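Lavanya Nambiar brings her new scarves to Sketbridge

Those of you who came to the spring market will remember Lavanya Nambiar, who had the corner stall with the long indigo scarves and sold out well before lunch. I'm so pleased to say she is coming back, and this time she has the whole front room at Shenoy to herself!

Lavanya learned block printing from her aunt, Sumathi Iyer, who still carves many of the blocks by hand and mails them over wrapped in old dish towels. The new collection is called Ivow and it is all silk and fine cotton, printed with leaves and seed pods drawn from the hedges out along Stendell road. She made 200 scarves for it, no two quite the same in color, and she told me she had a hard time letting go of the green ones (I had a hard time leaving them behind, too, and may have put one aside for myself).

Prices start at $409 for the large silk wraps, with the small cotton squares a good deal less - I'd call those the perfect birthday present.

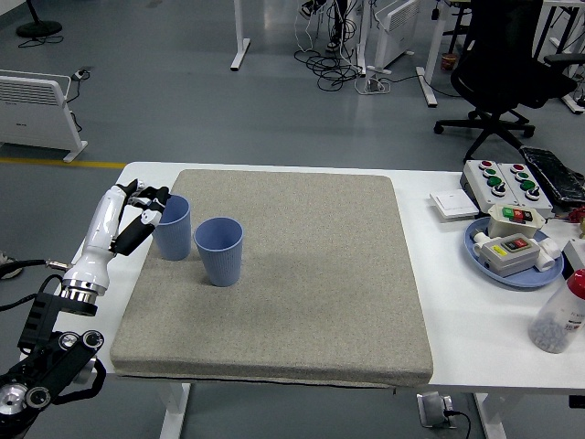 Lavanya will also be showing people how to tie the longer pieces, which is harder than it looks when she does it, and she is happy to take orders in other colors if you bring a swatch or a favorite blouse along. The show opens 6/30/24 and doors stay open until 7 in the evening. Parking is behind the building, and the side entrance has no steps.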